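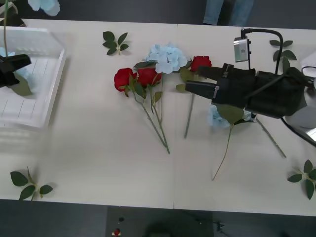
9 min read

How to Budget for a Two-Arm Flower Handling Cell

By Sieglinde Seidel
Friday, July 30, 2021

When a flower packer or event company asks us for help buying robot arms, the first question is nearly always the price of the arm. It is a fair question, but the arm is one line on a sheet that should have a lot more lines. This page goes through the sheet in the order we fill it in at Plerkstead, using a bench cell with two arms, a long table and artificial flowers as the job.

You will need a spreadsheet, a tape measure, a sample of everything you expect the arms to pick up, and someone who knows what your building's electrical panel can take.

Step 1. Write down the task in one sentence

Keep it short enough to read over the phone. Ours was: "Pick single stems and leaf sprigs from a table and place them in a tray." Every vendor you contact should get the same sentence. If you change it halfway through, go back to the vendors who already quoted and ask them to quote again.

Leave out anything you only hope to do later. Tying, wrapping and vase arranging are separate jobs with separate tooling. Put them on a second tab called Later and keep the costs there.

Step 2. Sort your items by how they have to be held

Lay out your samples and group them by grip. A rose has a thin stem and a head that is much wider. A hydrangea head is broad and soft, with leaves tucked up close under it. A loose sprig may have hardly any stem to take hold of.

For each group, write down:

Thickness of the stem where you want it gripped
Width of the widest part
Total length
Weight
What counts as damage

The last item takes the longest. Etenesh Derese, who does our purchasing, spent most of a February afternoon on it with the client's floor lead. They ended up with two rules: no petals off, and no crease in the stem that shows from arm's length. Both went into the quote request word for word.

Artificial stock is a sensible place to start even if you handle fresh flowers. It can be dropped and picked again for weeks. Just don't sign off on grip force with it. Fresh stems bruise, and you will need a separate trial with a separate line in the budget for the flowers.

Step 3. Size the table before you size the arms

Most people do this backward. Decide how much material has to be within reach at once, add the tray or box it goes into, and then look at reach figures.

Allow for long stems. When several lie at different angles they take up far more surface than you would guess from the heads, and they cross. Also leave room for the arms to pull back without dragging a cable through the work.

If you join two tabletops, budget an hour to level them. A lip at the seam will catch a stem tip. A plain, pale, matte top is worth choosing over a glossy one, both for the cameras and for whoever has to find a dropped leaf.

Step 4. Decide on one arm or two

One arm can do a simple pick and place. A second arm helps when the items are spread wide, or when one has to hold while the other moves something. It does not double output. The two share space, and part of the time one will be waiting for the other.

Price both versions. On the sheet, a second arm also means a second gripper, a second wrist camera, more cable, a sturdier mount on the other side, and more setup time. Thirumalai Thevar, our integration lead, adds 60 percent to the setup hours when a job goes from one arm to two. We have used that figure long enough that we no longer argue with it.

Step 5. Choose grippers and buy spare fingers

Parallel two-finger grippers are the easiest to get and the easiest to replace. For stems, look at these points:

Opening width. The fingers have to go down on either side of the stem without pushing the leaves into a heap.
Finger shape. A flat, wide finger is forgiving if the approach is a little off. A narrow one gets between crowded stems better.
Finger surface. Ask whether the pads can be swapped without removing the whole finger.
Bulk. Check the size of the gripper body as well as the fingers. A large body can hide or bump the flower next to the one you want.

Order spare fingers with the first shipment. Shipping on a small parts order can cost more than the parts.

Step 6. Plan for cameras

A camera at the wrist sees the item up close, and a fixed camera sees the whole table. We budget for both. The wrist view is the one that tells you whether the stem will end up between the fingers. The fixed view tells you what is left on the table and where the other arm is.

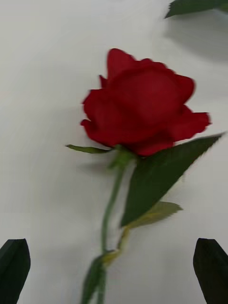
Wrist camera view, with the stem running between the open gripper fingers. The blur on the petals is from movement.

Ask the vendor for sample footage taken while the arm is moving. A sharp still from a parked arm tells you very little. If the moving footage smears, you have three things to price: more light, a camera with a shorter exposure, or a slower approach. Light is the cheapest of these and we try it first. A slower approach looks free on the sheet, but it comes out of your output every day.

Shadows matter on a white surface. Put the lights where the arms will not block them, and pay for decent mounts. Clamp lamps drift.

Cables to wrist cameras wear out. They need enough slack to follow the wrist, which means a loop standing up from the gripper, and that loop flexes all day long. Put two spares per arm in the budget.

Step 7. Fill in the lines people forget

On the Wultness job our first draft left out 19 items. None of them was large. Together they came to $3,703, which was enough to push the purchase past the manager's signing limit and hold it up until the next meeting. These are the ones we see missed most:

Floor anchors or a weighted base
Trays, including extras for when one cracks
Cable sleeves and covers
Emergency stop buttons at both ends of the table
A network switch and a long enough run of cable
Floor marking
A cart for spare parts and tools
Staff hours for clearing and resetting the table during trials
Freight and unloading
Disposal of packing material

Resetting the table deserves a real number. Somebody has to spread the flowers out again after every run, and for the first few weeks it is close to a full-time task. Tsion Asfaw keeps our trial logs, and her entry for the first week at Wultness shows 40 hours of reset work. We had budgeted for none.

Step 8. Get quotes that can be compared

Send each vendor the sentence from Step 1, the item list from Step 2 and a sketch of the table. Ask for the price in separate lines: arms, grippers, cameras, mounts, software, installation, training, yearly support. If a vendor will only give one total, you can't compare it with anything, and you can't cut it down later.

Ask how long the quote is good for and what the lead time is on grippers. Grippers often come from a different supplier than the arms and arrive on a different schedule — we have had two arms bolted down at the Zasavley site with nothing on the ends of them.

Step 9. Pay for a trial first

Before placing the full order, ask for a paid trial with your own items. Bring the awkward ones: bent stems, leaves that stick out sideways, two heads lying against each other. Pile a few up and see what happens.

Agree in writing on what you are measuring. We record picks attempted, items placed in the tray, items dropped and items damaged. If the vendor would like to credit the trial fee against the purchase, take it, but don't let that decide the matter.

Step 10. Set aside the contingency and leave it alone

Pick a percentage, put it on its own line and name the person who can release it. On our jobs that is Zamfira Bratu, and she wants the request by email with the part number in it. Contingency goes to things that broke or were missed. It does not go to upgrades. Those belong on the Later tab with the wrapping and the vases.

A blank copy of our sheet, with both tabs set up, is available from the Plerkstead front office. Ask for the bench cell version; the Beyene version is for conveyor work and has different mounting lines.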